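Shared workspace rules for small arms, what do you enforce?
Forum: Benchtop Automation > Safety and Good Practice

Dutora
31 December 2018
Rewriting our cell rules before the new term. Current draft:
1. Reduced speed whenever a person is within reach of either arm.
2. Calibration board stays at its taught position. If it moves, recalibrate before the next run.
3. Only task objects on the work surface. No phones, earbuds, keys or wrappers.
4. Hands out of the envelope unless the stop is pressed.
Rule 3 is the one people argue with. Wrist view from our bench:
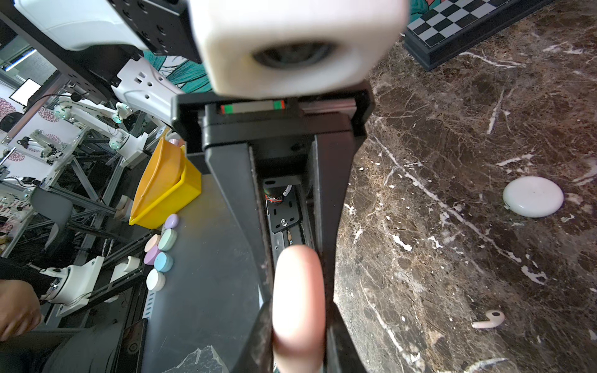

Wrist view, gripper over the bench. Earbud on the marble at lower right, phone on the gray surface.

By my draft that is two violations. Is that too strict?

Hultavby
Too strict as written. The phone is not on the marble. Define the work surface first, then write the rule. We tape a boundary and apply the object rule inside it only.

Relell
Disagree with Hultavby. The gray surface has the bin and the round objects on it, so it is part of the task. If the gripper can get to it, it counts. Our limit is reach plus 10 cm, and we don't tape anything.

Hultavby
Reach plus 10 covers the operator's chair in most labs. A rule that can't be followed gets ignored, and then the useful ones do too.

Cao
Rule 2 needs a tolerance. "If it moves" means nothing without a check. We run a reprojection check at the start of each shift and log it. Roughly 1,000 entries so far and it has been worth the trouble.
Rule 4 should say which stop. A software pause is not a stop.

Dutora
Fair on both. Rule 4 now reads "hardware stop pressed and arms at rest." For rule 2 I'll use Cao's start-of-shift check.
On the boundary question, both arms work over the same marble, so I want one shared zone with a handover order written down.
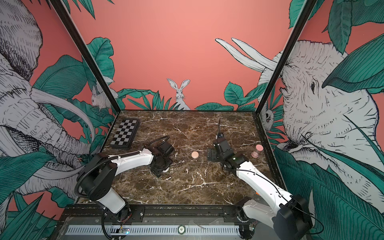 With two arms the order matters more than the tape does. One arm holds, the other waits for a clear signal, and neither enters the middle without it. I also want the marble wiped between sessions, as small debris gets into the object masks.

Relell
Add wiping to the start checklist. End-of-session jobs get skipped here.

Jingyi Meng
Put the speed limit in numbers. Ours is 10 percent during teaching, and the setting is printed next to the stop. "Reduced" gets read differently by every operator.

Hultavby
Agree with that one. I still want the tape.

Dutora
Tape is in the draft as optional. Revised version goes up in this thread once I have the speed figure.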